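Speaker notes: Clearing out my mother's house
Grilcombe Library evening talk, June

Opening

Hi everybody, thanks for coming out. Wait for the door to stop banging. Water on the left, clicker in the right hand.

So I spent most of last spring emptying a house. My mother lived on the same street in Gerkdale for my whole life, and she kept things. She wasn't a hoarder, the rooms were tidy, you could have come over for coffee any time. But open a closet! I pulled 21 tablecloths out of one closet and she owned one table.

(Pause here, people usually have their own tablecloth story. Let one or two of them tell it if they want to.)

I'm no professional organizer. I sold office furniture for Tanabe for years and then I retired, and what I know about this I learned on my knees in front of a linen closet.

Where I went wrong

I started with the photographs. Please don't start with the photographs. I sat down on the bedroom floor at nine in the morning with a shoebox and the next time I looked up it was dark and I'd sorted one envelope. I'd also called my brother three times to ask who the man in the hat was. (We still don't know.)

The second mistake was the trash bags. I bought the black ones, and once something goes in a black bag you forget what it was, and then you panic and tip the whole thing out on the lawn in front of the neighbors. Get clear bags. They cost a little more and I'd pay double.

Tell the piano story if time is good. If it's already past 7:30, skip to the kitchen.

The kitchen

I got my confidence back in the kitchen, so that's where I tell people to begin. You won't cry over a colander. Well, I did once, but it was quick.

Do one drawer at a time, and pull it all the way out of the cabinet so you can't just shut it again. Tip it out somewhere flat and pale where you can see every last rubber band. Before I open the next drawer I want the surface back to bare. A few smudges are fine, you're not polishing, you just want the stuff gone.

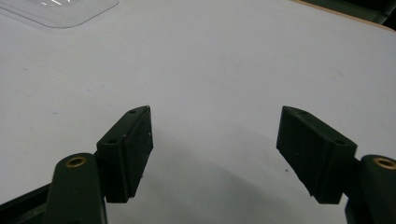 Paper

Okay, deep breath, paper. I counted the Usside catalogs before they went to recycling, out of pure spite, and there were 439 of them. My mother ordered from Usside maybe every other Christmas.

I ended up with 2 boxes, one for anything with a signature or an account number on it, one for anything in her handwriting. The first box went to the lawyer. The second one is still in my hall and I walk around it.

Ask: who here has a box like that? (Hands.)

The sale

We had a yard sale and made $300, and I was thrilled until I worked out what I'd spent on signs, folding tables and doughnuts. Would I do it again? For the company, yes. People came by who'd known her since grade school, and one lady bought six of the tablecloths and told me about a picnic I'd never heard of.

Questions

Leave ten minutes. Somebody will ask about china. My answer is to ask the family once, in writing, with a deadline, and then let it go to the thrift store.

Handout with the bag sizes is on the table by the coat rack.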